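Salix Opens Sorting Room and Storage Bin Line in Gurkton

GURKTON – Salix, a supplier of storage bins and worktables for small workplaces, has opened a sorting room at its Gurkton site. Business customers can book the room starting in July to try out table layouts before placing an order.

The room has a gray floor and a glass partition with black frames. Tables have light wooden tops, and crates can be moved from one table to the next as a layout is worked out. 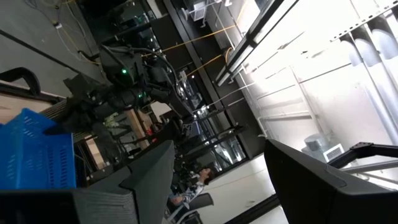
Blue slotted crate in the Salix sorting room, Gurkton.

The opening also marks the start of sales for the Benidness line of open bins. The line is meant for mail rooms, repair counters and school supply rooms, where small items need to be sorted by type and found again quickly. Bins are sold singly or in sets of 3, and buyers can mix colors within a set.

Each Benidness bin holds up to 80 small parts bags. The company took 1,386 advance orders for the line, most of them from existing customers. A second warehouse in Čierny will handle shipping, and orders placed by noon will leave the same day.
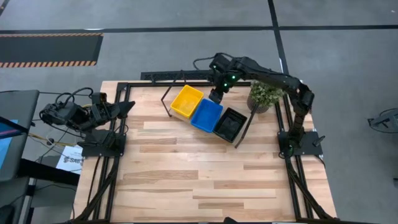 Yellow, blue and black bins on a plank tabletop, with a potted plant beside the black bin.

Layout sessions in Gurkton last roughly 2 hours and are free for business customers. Visitors are asked to bring a list of the items they sort and the measurements of their own tables. Sessions run every Thursday from 9 a.m. and must be booked through the Salix sales desk.

Price lists and a color chart for the Benidness line are available from the sales desk on request.

About Salix
Salix sells bins, crates and worktables to offices, workshops and schools. It has sites in Gurkton and Čierny.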